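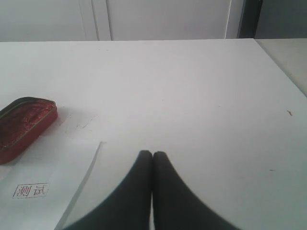
2 min read

Bench rules for inked tasks

From Oct 22, 2023 the stamping task has its own page in the bench rules. It applies to both sites, Belmont and Tuvport, and to anyone running the arm, including visitors. The old note from June is withdrawn, so please take down any printed copies.

The main points are these.

Ink pads stay open only while a run is in progress. The lid goes back on at every break, even a short one. Red ink dries out quickly under the bench lights and a half-dry pad gives faint prints that get marked as failures of the arm.

Test sheets carry a test stamp only, such as 测试 ("test"). No company seals, no signature stamps and no real forms on the bench at any time. A sheet with a test impression on it is still a record. Write the run number on the back and put it in the tray.

Fingers are closed and clear of the paper before anyone reaches in. Closed fingers are not the same as a stopped arm. Press the hold button, wait for the light, then move the sheet.

Wipe the table between batches. Smudges and small specks on a white surface show up in the wrist camera view, and Egan has had to throw out recordings where a mark came and went halfway through a set. Old grey scuffs that won't come off can stay, but log them once so that reviewers know about them.

Check the fingertips for ink every 30 runs. Use the damp cloths, no solvent. If ink has got into the join between the fingers, stop and tell whoever is on shift.

Speed near the pad is limited to 10 per cent of maximum. The Milon controller has this saved as profile 32. Don't edit the profile. If it is too slow for what you need, ask for a new one.

Ojārs Sepp looks after the page and will take corrections until the next revision. He would especially like to hear from the Tuvport bench, where the table is lower and the reach-in rule may need different wording. Quote form 998 in the subject line.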